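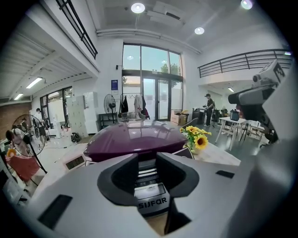 Leave the Appliance on the Table

Home Opinion Kitchen Archive Contact

Last updated: Dec 10, 2020

Every kitchen organiser I have read gives the same advice about small appliances. Put them in a cupboard, take them out when needed, keep the surfaces clear. I followed it for most of a year and cooked less than I ever had.

An appliance in a cupboard is one you have to decide to use. It's heavy, the cord catches on the baking trays, and by the time it is out you may as well have used the stove. Mine went into the cupboard in November and came out twice before I gave up and left it on the table.

The usual objection is looks. I don't think it holds any more. A white housing with a glossy dark purple lid has some colour to it, and next to a small vase of sunflowers it looks as if it belongs there. Plenty of people will display a fruit bowl with no fruit in it and then hide the thing that makes dinner.

Space is the better objection. My flat in Pomstead has one table and I eat at it. I lose the end nearest the wall and still have room for two plates. If you have less than that, ignore me.

I would also leave the drawers alone. Norville sells a pull-out shelf for appliances, and the quote for my kitchen came to $898 before fitting. For that money I can put up with wiping under a white base once a week.

Keep the flowers back from the lid, though. Petals get everywhere.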